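Home & Living | Paper and Desk
214 shares | 16 comments

The letter I did not want to type

My aunt still writes to me by hand. Her letters come from Berncombe, always two pages, and for years I answered her with a message on the phone. She never complained. But last December she wrote that my messages were "very quick", and I understood that this was not praise.

So I decided to answer on paper, and I found that I had forgotten how. My hand hurt after ten lines. My letters leaned left and then right, as if two people were writing.
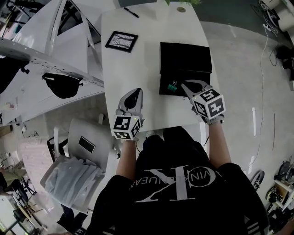

I asked for help from Mared Ellis, who teaches an evening class in handwriting. Most of her students are adults who write well enough for a shopping list and want a little more. She does not begin with beautiful letters. She begins with the chair, the height of the elbow, and how hard we press. I pressed very hard - you could read my page from the back with a finger.

Her homework is one page a day, on any subject. I copied recipes, then the instructions of my washing machine, and finally I wrote what I remembered of my grandmother's kitchen. This last one became 10 pages.

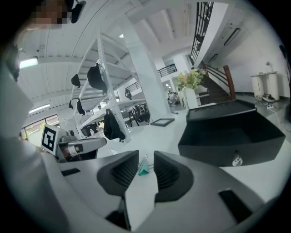

At the table, a small teal-green object between two ribbed black pads.

What about the pen? People in the class discuss this more than anything else. One man is loyal to his Lumenta and will not lend it. I bought a cheap Tulureo with a medium point and I am content with it, although it does not like the cold. The paper matters more, in my opinion. On thin paper the ink spreads and every small mistake becomes large.
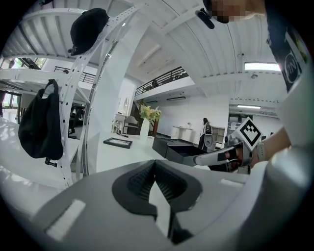
Last updated: Monday, November 14, 2022

I also learned to leave my mistakes. In the beginning I threw away each page with a wrong word and started again, and so I finished nothing. Mared draws one line through the word and continues. My aunt does the same, I noticed, when I took out her old letters and read them again. In one of them she had crossed out the name of my cousin and put mine.

My first real letter took me two evenings. It told her about the neighbor's dog, the new bus stop and the price of pears, and I forgot to put the date. Her answer arrived 16 days later. She wanted to know more about the dog.

Tags: handwriting, letters, family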